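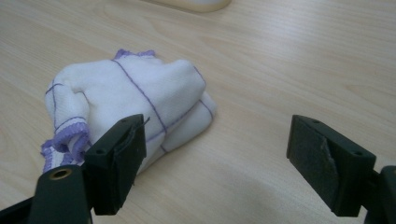
Folding a cloth is one of the first jobs the Broltcombe robotics club gives its robot. You might think a cloth is easy to pick up. For a robot it is harder than a block, because a block keeps its shape and a cloth doesn't. When a cloth is bunched up in a lump, the robot has to work out which part is the edge. A white cloth with purple hems helps a little, as the purple marks where the cloth stops. The two black fingers have to be open wide before they close on it.

How does the robot learn?

The club is for students in grades 6 and up. They call their project Kido. Students don't write a rule for every fold. They hold a gripper in one hand and do the job themselves, and a camera on the gripper records what happens. One try is called a demonstration. The club wants 1,000 demonstrations by December and has nearly 200 so far.

A computer then looks through all the demonstrations and finds what they have in common. After that, the robot arm tries the job without help. On its first test it dropped the cloth 39 times.

What is the rack for? 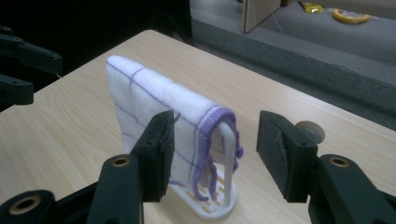
Hanging is the second job in the project. The robot must lift a towel, carry it to a rack and let go at the right moment. If it lets go too soon, the towel slides off. The small white rack has one upright bar with a rounded shape, and the towel has to bend over the top with some cloth on each side. Purple yarn loops on the towel's edge make this harder, because loops can catch on a finger.

Try it yourself

Use only your thumb and one finger to hang a dish towel over the back of a chair. Then try it with one eye closed. Write down what went wrong each time.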